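Nadton Neighborhood Pantry
Minutes of the July meeting, held in the upstairs room at the Clidska building

The meeting was opened at 6:30 in the evening. Ruba Hijazi took the chair and also wrote these minutes. The minutes from the previous meeting were read and accepted with one correction: the new freezer was bought from Justico, and was not given by them.

1. Opening hours
It was discussed whether the pantry should stay open later on one evening of the week. Several families have told us that they come home from work when we are already closed. It was agreed to try a closing time of 8:00 in the evening until the end of the summer, and after this we will look at the matter again. The morning hours remain as they are.

2. Food received and given out
In the last period we received 1,293 items. Of these, 700 were canned goods, mostly soup, beans and fish. The rest was rice, pasta, oil, baby food and some fresh vegetables from the Negash gardens.

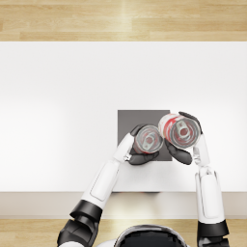

There was less rice than in the spring, and the families asked for it very often. It was decided to write to the Negash gardens and to the two bakeries, and to put a short list of wanted foods on the front door. The list should be changed every two weeks, so that people do not bring only the same thing.

3. Dates on the packages
A long discussion was held about food which is past the date on the label. At present we take out everything on the day of the date. The proposal was to keep dry goods and cans with a "best by" date for a longer time, if the package is in good condition, and to tell the families clearly about it. Baby food would not be included in any case.
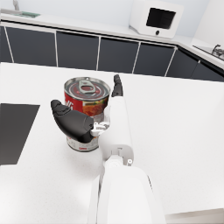 Clara objected that many of the older visitors cannot read the small print and will trust whatever we put in the bag. She would agree to the proposal only if such food stands on a separate shelf with a large sign, and each person takes it by own choice. The meeting found this reasonable. The proposal was accepted in this form, with 9 votes for and none against.

4. The room and the shelves
The landlord has answered our letter about the damp wall in the back storage. He will send a painter, but he did not say when. Until then the bags of flour and sugar must stay in the front room. It was asked again that the bottom shelf is not used for paper packages.

The door to the yard still does not close well. Ruba Hijazi will ask for a price for a new lock.

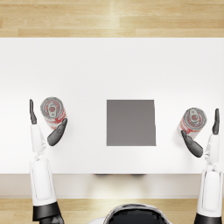 Gray square pad on the white table.

5. Bags and boxes
We have 21 strong boxes left. The paper bags break when there are more than a few cans inside. It was suggested to ask the families to bring their own bags, and to keep the boxes for those who come by car. Agreed.

6. Helpers in August
Many of us will be away in August. The sheet for the shifts was passed around and is not full yet. The early shift is the most difficult one.

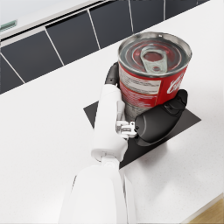
New helpers should come at least one time together with a person who knows the work, before they take a shift alone. The sheet will hang beside the sink, and changes must be written there and also told by telephone.

7. Other matters
The school in Nadton asked if the older pupils may visit us in the fall. There was general agreement, but not during opening hours, out of respect for the families. An answer will be sent to the school.

A key for the front door is missing. Whoever has it is kindly asked to bring it back.

The meeting was closed at 8:10. The next meeting will be in September, in the same room.

Minutes written by Ruba Hijazi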